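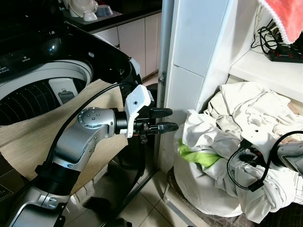 4 min read

Butham students teach two robot arms to load the wash

The robotics club at Butham Technical College has started its fall project, and this year the subject is laundry. Students are working on a two-armed robot that is meant to pick clothes out of a pile, one at a time, and put them in a top-loading washing machine.

The project is called Laltus. It was approved in June and work began at the start of the term. It will be entered in the household tasks class at the Pakerthorpe Student Robotics Meet, where the club placed fourth last year with a robot that set a table.

The rules for the class were released on 5 Oct 2023. Each team gets 10 minutes on the floor. The robot has to move as many pieces as it can from a pile to a machine, and a piece counts only if all of it ends up inside the drum. A sleeve left hanging over the rim scores nothing. Teams lose points if a piece is dropped on the floor and not picked up again.

The club members said the rule about sleeves changed their plans. Their first idea was to grab cloth anywhere and let go over the opening. They are now working on a method in which one arm lifts and the other takes a second hold before the piece is moved across. 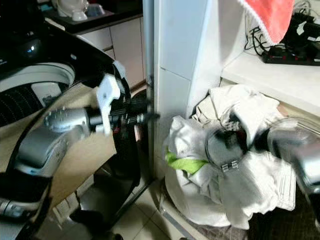
Practice takes place in a home setting, and the club wanted it that way. The meet uses a mocked-up utility room for this class, and teams are not told the layout in advance. In the club's own setup the washer stands on one side and the clothes on the other, with a tiled pillar between them, so the arms have to work on both sides of it without touching it. The club treats any contact with a wall or a fixture as a failed run, although the meet rules allow one light touch.

Most of the clothes in the practice pile are white. The students asked for this after reading the rules, which say the judges may use any color they like. White on white is the hardest case for the software, because the edges between two pieces are hard to find. The team keeps one green item in the mix as a check. If the program can't pick that one out, something else is wrong and the run is stopped.

The robot learns from recorded runs. A student guides both arms through the job by hand controls while the cameras record, and the recordings are used to train the program that later runs the arms without help. The club has set itself a target of 500 recorded runs before the end of the term. It had 257 when this item was written. Runs in which the cloth slips are kept, as long as the student recovers it and finishes the job.

Each member signs up for shifts and works in pairs. One person drives and the other resets the pile, writes up the run and watches the cables. The pairs switch places after every 10 runs. New members start on the written log and are given the controls once they have sat through two full shifts.
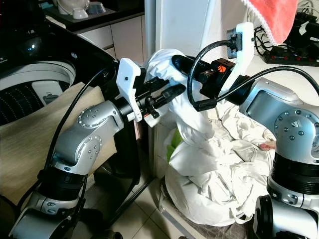 The grippers have taken up more time than anything else, according to the club's report to the department. The first fingers were too smooth, and thin cotton slid out of them when the arm moved quickly. A second set held the cloth well but would not let go cleanly over the drum. The current fingers are the fourth version – the third lasted one afternoon – and the club plans to keep them through the meet unless something breaks.

Money is tight as well. The college gives each club project $200 for parts, and the Laltus team had used most of that before the end of its first month. The arms themselves belong to the department and are shared with a second-year course, so the club can't modify anything that can't be put back afterward. Local firm Rao Plastics has agreed to supply printing material at no cost for the rest of the year. In return the club will show the robot at the firm's open house.

The program is at an early stage. In the club's last set of trials without a student at the controls, the robot got a piece off the pile in most attempts but had trouble with the second hold. It often closed on two layers belonging to different garments and brought both up together. Under the meet rules that isn't a fault, provided both go in, but the club would like to see it fixed. Large pieces such as towels and bed linens are still being left out of the trials and will be added later in the term.

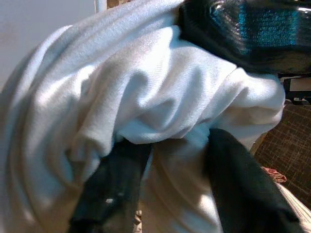 Reading time for this section: 1 minute

Close-up cameras near the grippers are the part of the project the students expect to help most with that problem. From above, a bunched piece of cloth can look the same whether the fingers hold one layer or three. Seen from the wrist, with both black fingers tucked up under the folds, there is more to go on, down to the weave of the fabric. The club is now training one version of the program with these views and one without them, and will compare the two before deciding which to take to Pakerthorpe.

The meet is open to the public. Household tasks will be run in the morning session, and the other classes follow after lunch. Entry is free for students with a college card.

The Butham club is still taking new members for the project, including students from outside the engineering department. No experience with robots is needed. Sign-up sheets are at the department office, and shifts for the coming month are posted beside them. The club also accepts donations of clean, used clothing. Shirts and light cotton items are most useful, and anything with metal buttons or long drawstrings should be left out.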